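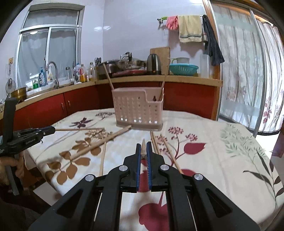 A Brason anunciou esta semana que vai trocar a carta de cervejas em 114 comboios de longo curso, e o passageiro habituado a escolher entre loura morna e loura fria passa a ter decisões a tomar. Entram sete rótulos de pequenos produtores, com a Cuervo à cabeça, que fornece uma stout e uma lager de trigo, e a Pemis logo atrás, com uma IPA de nome impronunciável depois da segunda lata.

O comunicado tem quatro páginas. Três são dedicadas à palavra "experiência". Na que sobra fica a saber-se que as latas serão de 33 cl, que o serviço arranca em novembro e que o carrinho continuará a passar quando lhe apetecer - esta última parte é leitura nossa.

O preço também mereceu discrição. A empresa fala em "valores alinhados com a qualidade do produto", fórmula que os clientes do bar da carruagem 3 já conhecem da sandes mista. Quem tiver cartão Plillo, o programa de pontos da casa, recebe uma lata grátis ao fim de 348 pontos. Uma viagem de ida e volta rende 2. Façam as contas com calma, de preferência sentados.

Tanveer Mohmand, responsável pela restauração a bordo, garante que a escolha foi feita em prova cega e que a stout ganhou por larga margem. "Queríamos cervejas que aguentassem bem a trepidação", explicou aos jornalistas, num elogio que a Cuervo ainda não pôs no rótulo.

A loura do costume mantém-se na carta, para os nostálgicos e para quem viaja com pressa. Os copos continuam a ser de papel. Já os vinhos ficam como estão, um tinto e um branco, ambos da casa, embora a Brason admita rever o assunto quando terminar o contrato com o fornecedor atual. A data do fim do contrato não vem em nenhuma das quatro páginas.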